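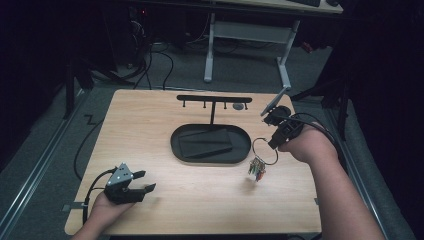

About Laur

Laur makes and sells small stands, trays and hooks for the things people carry in and out of the house every day: keys, rings, watches, sunglasses, coins, transit cards. We also run a key-sorting class and a repair desk out of the same building. There are eight of us.

How we started

Oliwia Sobczak opened Laur in a single room behind a locksmith's shop. She had been cutting keys there for six years and noticed that many customers who came in for a spare had not lost the original. They had put it down somewhere at home and could not find it again. She started making a plain tray with one hook on a post and leaving a few on the counter with a price tag. The first batch was 46 trays, and most of them went to people who had come in for something else.

Yaqin Jia joined the following September. She had worked in shop display, mainly earring and necklace stands, and she changed the single hook to a crossbar. With a bar you can hang a house key at one end and a bike key at the other and they don't tangle. A lot of what we make now still follows that layout - tray at the bottom, post at the back, bar across the top with hooks hanging down.

What we make

The Fulora is our hall stand. It is an oval tray with a raised rim and a T-shaped stand with four hooks. It comes in black only. We tried white for one season and the trays showed every scuff from coins.

The Drunda is the wall version. It has the same bar without the tray, and it comes with two screws and a paper template for marking the holes. Please use the template. The screw positions are not symmetrical, and the older instruction sheet did not say so.

The Gavholm is a shallow drawer tray with no hooks, for people who would rather keep their keys out of sight. It fits most kitchen drawers. Measure the inside depth of the drawer first and not the front panel.

We also sell spare hooks, felt feet and flat pads for the trays. Pads wear out before anything else does. If yours has gone thin in the middle, write to us and we will tell you which size you need.

How we test hooks

A hook that works for one flat key may not work for a full ring. People's key rings are large, and they have charms, tags, bottle openers and gym fobs on them. We keep a box of rings at the test table, some with a few keys and some loaded with charms, and each new hook shape is tried with all of them. A ring has to go on without being aimed carefully and come off without lifting the tray.

Shufen Feng keeps the test log. Each hook shape gets 70 hangings before we decide anything. Most shapes that fail do so because the ring slides toward the next hook when a heavier one is hung beside it. We widened the gap between the hooks twice for this reason. The length of the bar has stayed the same, so the number of hooks went down from six to four.

Classes and repairs

Zhuoran Lu teaches the key-sorting class, which is smaller than it sounds. You bring every key in your house, including the ones in the jar, and you leave with them labeled or recycled. It takes one evening. Bring your padlocks too if you can, as those are usually where the unknown keys belong. Children are welcome with an adult and tend to be good at matching.

The repair desk takes back any stand we have made. Loose posts are tightened while you wait. Bent bars are replaced, and we charge for the part but not for the work. We can't repair stands from other makers, but Yulan Shi will look at one and tell you if it is worth gluing.

Where we are

We moved out of the locksmith's building when the test table no longer fit beside the packing shelves. The present workshop has a step at the street door and a level entrance from the parking lot. Use the second one if you have a stroller or a wheelchair, and ring the lower bell.

Orders are packed in the mornings. If you are picking one up yourself, come after lunch and bring the order number. Trays and stands are packed flat in separate sleeves, and the post pushes into the tray by hand with no tools needed.

Wholesale and press

Shops that want to carry the Fulora or the Drunda can write to Oliwia. The smallest wholesale order is six pieces, and you can mix the two. The Gavholm is sold by us only for now.

This page was last updated on March 7, 2021.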